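Nulora Table-Mount Yarn Winder, second version

I bought the Nulora winder in January to replace a plastic one whose gears had started to skip under fingering weight. It has been used for 67 skeins since then, mostly wool, with some cotton and one lot of undyed alpaca. The comments below apply to the second version, which has the longer crank and the metal yarn guide. The first version had a wire guide that bent, and I would not buy it used.

Capacity is given on the box as 219 grams. I got a full 200 gram skein of worsted on it without the cake rubbing the guide arm. Bulky yarn is a different matter. The cake gets wide before it gets heavy, and at 150 grams the outer wraps were already touching. For bulky, split the skein.

Gear noise is low. The drive is a belt, with one idler, and it can be re-tensioned with the small hex key supplied. Mine needed a quarter turn after the first dozen skeins and nothing since. Kimie Sugawara has the same unit and says hers slipped until she wiped the belt with rubbing alcohol. She winds superwash straight from the dye pot once it dries, and the finish may leave a residue.

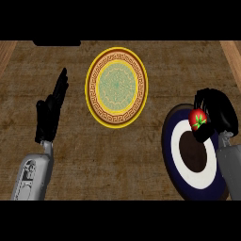

The clamp is the weak part. It opens to just under two inches and the pad on the lower jaw is small, so pressure is concentrated on one spot. On a flat, square edge it holds well. On a table with a raised border, like the lighter wooden strips down the left and right sides of the brown top shown, the upper jaw would sit on the border instead of the main surface, and on borders narrower than the jaw the base rocks with each turn of the crank. A strip of cork under the jaw helped on my sideboard. The Usen winder has a wider jaw and does not have this problem, but it is louder and its cone is harder to get a cake off.

Cake quality is good if the feed is even. With a swift set at light drag, center-pull cakes came out flat on top and did not collapse until the last few yards. Hand feeding gave a lopsided cake every time. Laceweight should be wound slowly. I had one tangle in 600 yards of silk blend, at the start, from not seating the tail in the notch.

Spare belts are sold singly. The cone is not sold separately, which is a poor decision for the part most likely to be dropped.

Recommended for fingering through worsted. Measure your table edge first.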